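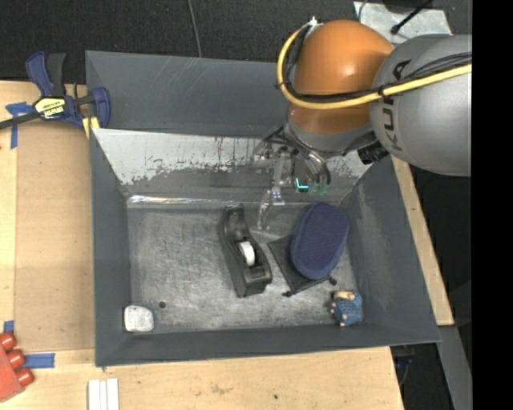
The grey bin, with the tape dispenser, the pouch and a few other bits in the bottom.

Every house I've lived in has had a drawer that won't shut. Ours in Yen Street had two, plus a shelf in the hall where things went to be forgotten, and last winter I finally got fed up and worked out a way of dealing with the lot. I call it the bin method, which makes it sound as if everything gets thrown out. It doesn't! You're only borrowing a big open bin to tip things into, and most of what goes in comes out again and gets a proper home.

I've done it often enough now that a whole drawer takes me 45 minutes, tea included. Your first one will be slower.

What you need

One big open bin or tub, the wider at the top the better. Sloping sides are brilliant for this, as you can see right down into the corners and get your hand in flat. Don't buy a nice one. Scuffs and scratches make no difference at all, and you'll stop worrying about dropping scissors into it.

A table at a height you can stand at. I tried doing this on the carpet once and couldn't get up afterwards.

Three or four smaller boxes or trays for the sorted stuff. Mine are old Himolov biscuit tins with the lids lost.

A roll of tape and a pen for labels, and a carrier bag for rubbish.

Step 1: Tip it all in

Take the drawer out completely and turn it over into the bin. Try not to pick through it on the way. If you start plucking out the things you recognise you'll end up with them all over the table and then back in the drawer by bedtime. (I speak from experience, the same drawer went back exactly as it was on my first two goes.)

Wipe the drawer out while it's empty and leave it somewhere to dry. Warm water and a drop of washing-up liquid will do it.

Step 2: Big things first

Go for whatever is largest or heaviest. A desktop tape dispenser is a good example, because those weighty ones sit on top of everything and scratch whatever's underneath. Lift it out, check there's still tape on the roll, and decide where you use it. I wrap parcels at the kitchen table, so mine lives in the kitchen now and I've stopped buying rolls I didn't need.

Step 3: Pouches and bags

Drawstring pouches are sneaky. They lie flat at the bottom with something sitting on them and you take them for empty. Open every one, turn it inside out and give it a shake over the bin. I once found 70 pence and a spare key to my sister's shed that way, and she'd already changed the lock.

Keep the pouches that are clean and have both ends of the string. They're ideal for chargers and earphones. Fold the spares into one of the others and that's your whole collection in one place.

Step 4: Little toys and odds and ends

This is where I slow right down. Small toy figures turn up in every drawer I've ever done, even in houses where the children are grown up, and they're the thing people get upset about if they vanish. Give them their own tin. Don't sort them any further, just put them in and carry on.

Same goes for small blocks, lids, knobs and bits you can't put a name to. They get the mystery tin. Write the month on a label (mine says February) and if you haven't gone looking for any of it in a year, let it go.

Step 5: Put back less than you took out

Line the drawer if you like, I use leftover Grular wallpaper cut to fit. Then put back only what you'd expect to find in that room. My neighbour Fung-ping Hsieh has a rule of 10 things per drawer, and hers do look lovely, but I can't manage it with pens. I aim for being able to see the bottom.

A few extra tips

Do one drawer per go. Two drawers in one bin is misery.

If you have to stop halfway, leave the bin on the table with everything in it. It'll annoy you into finishing.

Batteries go in a separate jar straight away, never loose in the bin with keys and coins.

Give the bin a wipe when you're done and slide it under the bed for next time. The hall shelf is next on my list, and I'm told there's a torch on it somewhere.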